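Plates, March to now - gallery

Quick page this time, sorry, short on hours. People kept asking for the plate finds all in one place so here they are. Mostly from the Kulby flea market plus two boxes out of a house clearance in Calstead. Nothing fancy, nothing in mint condition, all of it gets used for dinner. Click through or just scroll.

The rules, for anyone new. Round only. Nothing over 10 dollars a plate. No matching sets - if it came as a set, one stays and the rest go back in the swap box. Rims matter more than the middle, for me anyway. Poul disagrees and likes a busy center, which is why we end up with so many suns and stars.

Where it all lives: the old cupboard held 50 at a push and it's full. Swap box is at 73 and that's after Haldane took a load for their lunch room. So no more whites please!! Colored rims, yes. Anything with animals or leaves, yes. Saucers, no, we are drowning in saucers.

On washing - warm water, soft sponge, stand them up to dry. Dont stack them damp, the foot of one scratches the face of the next and old glaze marks easily. Ours go in a wire rack, upper tier for plates, the wide tray underneath for bowls and whatever else. A Barkico brush is ok for the rims. No dishwasher for anything with painted edges, learned that in March with a green one I really liked.

Latest group, going up 13 June 2026. 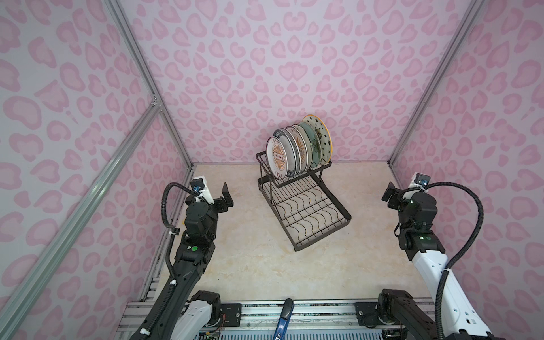 Six on the rack. Dark blue rim with lettering at the front, then the broad navy. Two with the orange sunburst, my favorites of teh lot. Pale green one further back, yellow-orange rim with little black stars behind it - tallest of the six.

Poul Skov: Keep one of the sunbursts out of the swap box, I'll trade you the brown oval dish for it. Yes I know, round only. Also my rack went rusty at the feet after a year so dry yours off underneath once in a while.

Deal on the sunburst, no on the oval. More when the next box is unpacked.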